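Llegué a Fonville con una hora de retraso y Elaheh Kordestani ya tenía el simulador abierto y una silla libre a su lado. "Siéntate, que vas a conducir tú", me dijo. Yo iba a hacerle una entrevista, pero vale.

Elaheh lleva la parte de demostraciones de Pekau, el proyecto con el que enseñan a un brazo robótico tareas de cocina y de mesa: una persona maneja el brazo a distancia, se graba todo y de esas grabaciones aprende el programa. Ahora están con el bote rosa de dosificador. Hay que bajar la pinza, ponerla a los lados del cabezal y cerrar, y yo pensé que eso lo hacía cualquiera.

Pues no. Tardé una eternidad en colocar los dos dedos. "Todo el mundo baja mirando la vista general y se olvida de la cámara de la muñeca", me explicó ella mientras yo sudaba con el mando. "Desde lejos parece que estás centrado. Luego miras de cerca y tienes un dedo casi encima."
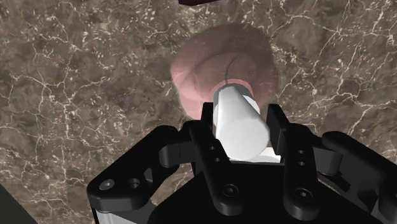 Lại opina que a los novatos habría que quitarles la vista general durante la primera hora, para que se acostumbren a trabajar de cerca, y que después ya la echarán de menos con criterio. Elaheh no está de acuerdo (lo discutieron delante de mí, con mucha educación y ninguna intención de ceder). Ella prefiere que la gente aprenda a saltar de una cámara a otra desde el principio.

Le pregunté cuántas demostraciones hacen falta. "De esta tarea tenemos 674 guardadas, y hemos tirado 111", contestó. ¿Tirado por qué? "Por dudas, sobre todo. Si te paras a media bajada a pensar, el robot aprende a pararse a media bajada. Es muy buen alumno para lo malo."

Me hizo gracia, y a la vez me puse nerviosísimo, porque yo me había parado lo menos cuatro veces. - ¡Las mías van fijo a la basura! - le dije. Se rió y no lo desmintió.

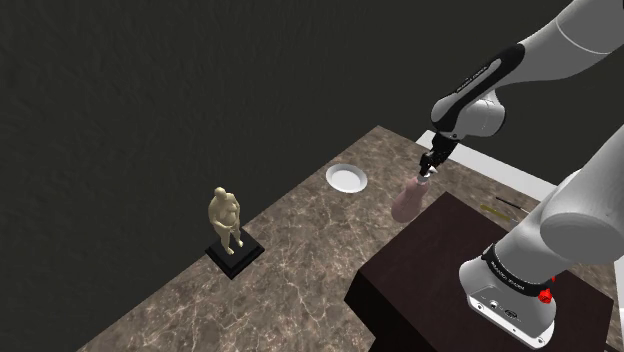 El brazo y el bote en la encimera simulada de Pekau.

También hablamos de guiar el brazo con la mano, agarrándolo y llevándolo por el camino, que es como empezó ella en Erkstead con robots de verdad. "Lo echo de menos", reconoció. "Notas el peso, notas cuándo la articulación va forzada. Con el mando todo eso lo tienes que adivinar con los ojos." A cambio, en simulación puede repetir el mismo arranque las veces que quiera y cambiar el bote de sitio sin levantarse. Una buena sesión suya son 60 intentos - yo a los diez ya tenía el pulgar dormido.

Lo que más le preocupa es la aproximación. Según ella, los principiantes se obsesionan con el cierre de la pinza y llegan de cualquier manera, torcidos o con prisas, cuando lo difícil se decide antes: ponerse en vertical sobre el bote, con aire de por medio, y bajar recto. 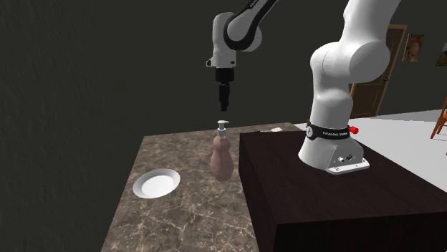
"Si llegas bien arriba, lo demás es paciencia", me insistió, y me hizo repetir solo ese tramo, sin cerrar nada, hasta que dejé de corregir a última hora. Al tercer intento me salió una bajada bastante digna y hasta Lại se acercó a mirar.

Antes de irme quise saber si guardaban alguna de las mías. Elaheh revisó la lista con calma, descartó casi todas y marcó 3. "Estas valen", dijo. Le pedí que me lo pusiera por escrito y me mandó el correo esa misma tarde, con las tres grabaciones adjuntas y una nota sobre mi forma de sujetar el mando que prefiero no reproducir.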